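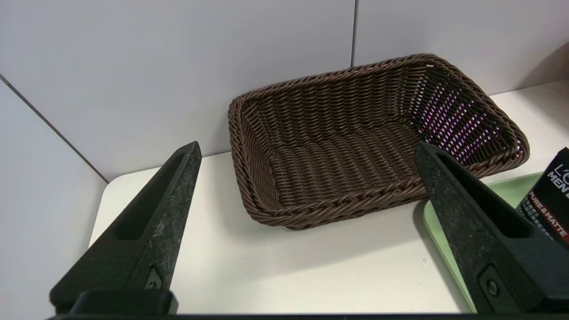 Search this site Enter keywords Go

Progress report to Ostent, January
Prepared by Jamila Paul

We closed the month with 334 accepted demonstrations for the tabletop sorting set. Another 51 were rejected in review, most of them for a late grasp or a bottle set down too close to the rim of the tray. Christos Tzanetos rewrote the review sheet so that both faults are marked the same way by every reviewer.

The task list covers baskets, a tray, bottles and small household items. Each operator records for 30 minutes and then changes the layout before starting again. Wrist and head views are saved together, and an episode with either one missing is dropped.

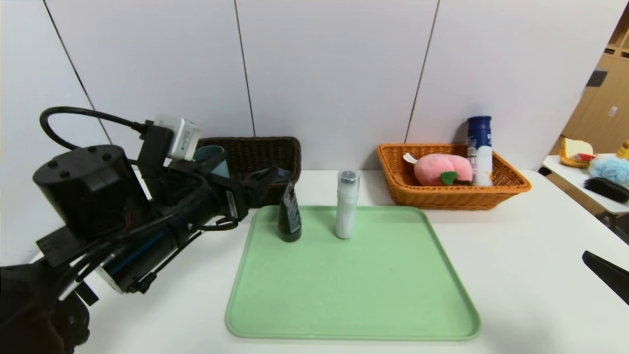
Baskets are still the slowest part. Operators approach the rim from different angles, and the first model trained on the set copies all of them, sometimes in one motion. We have asked for 15 extra episodes per operator with a fixed approach – these will be labeled separately so Nseir can train with and without them.

Spending is within the approved budget. The one change is that storage moved from the equipment line to services.

Next period: finish the fixed-approach episodes, send the second batch to Nseir, and begin the two-arm tasks.

Contact | Copyright Ceveo | Back to top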